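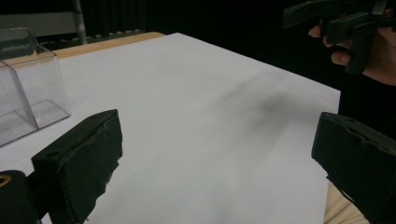

Setting the bench before setting the rules

Etornam Nyarko keeps the bench procedure for hand-held gripper work at Estomora. The current version runs to 12 pages. The one it replaced was a single sheet taped inside a cupboard door, and it dealt mainly with who had the key.

The procedure is organized by surface, tool, object and record, in that order. Nyarko starts with the surface and is particular about it. White paper goes over the wooden tabletop and has to lie flat, with a dark backdrop behind.

"A rule about lighting is no use if the paper has a ridge in it," she says. "You get a shadow line that moves when someone leans on the table, and then two operators describe the same bench differently. So the paper comes first. If it lifts, you stop and lay it again."

Operators may work singly or in pairs. When two grippers are over the same sheet, the procedure requires one operator to be named as lead before either tool crosses the edge of the paper. The lead calls the start and the end of each trial. The second operator may call a stop at any point and doesn't have to give a reason until the tools are down.

Elikem Addo wrote the tool section and is the stricter of the two authors. He divides the checks into those done once a shift and those done at every change of object. Linkage play, bushings and marker plate mounting belong to the first group. Finger pads belong to the second.

"Pads wear at the inner edge," he says. "We don't reject a pad for looking rough. We reject it when the grip shifts under a set side load. That was argued over for most of March, and I think we ended up in the right place, but it means the operator has to do the test and write down the result. Looking at it isn't a check."

Slender objects get their own clause. They are to be held upright between the pads, with the tip clear of the fingers, and the operator must be able to see the tip without turning the wrist. 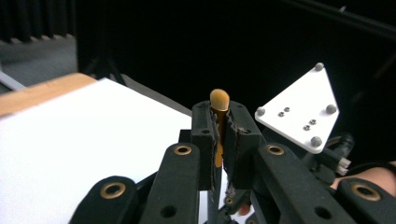 Gripper closed on a slender orange object, with the marker plate to the right of the fingers.

The marker plate has caused more revisions than anything else in the document. An early draft allowed a plate to be retightened partway through a series. Addo had that struck out. A plate that has been touched now ends the series, and the tool goes back through its shift check before a new one is opened.

"People dislike it because it costs them work," he says. "I accept that. But if the plate has moved relative to the fingers, every position after that is wrong by an amount you can't recover later."

He reviewed 248 trial records under the earlier draft and found the wording of the plate check inconsistent enough that he couldn't compare one operator with another. The new form has a fixed phrase for each outcome. Free text is allowed in one box only.

Containers are treated as objects for the purpose of the record, even when they aren't being picked up. A clear box must be logged by its position on the sheet and by which way its opening faces. Nyarko asked for this after comparing notes with the group at Brallemgate, where containers had been listed as furniture and left out of the placement log.
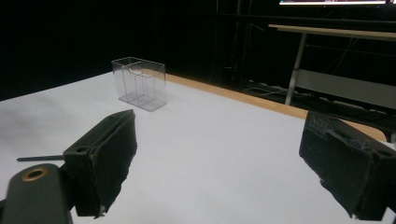

She also wanted a rule on approach. The fingers are opened before they come over the sheet and stay open until the operator has settled on a target. Opening and closing in the air to test the action is done away from the sheet, or it's logged as a trial.

Training is short. A new operator reads the procedure, watches a series, then runs one with Addo or Nyarko as the second. There is no written test. Nyarko considered one and decided that the fixed phrases on the form already showed her who had read the tool section.

Asked which clause she would still change, she names the numbering. Trial numbers run on without resetting, and the last series she signed off closed at 515. She would prefer each series to start from one with a prefix for the tool. Addo disagrees, on the grounds that prefixes get dropped when records are copied by hand. The clause stays as written until the next revision.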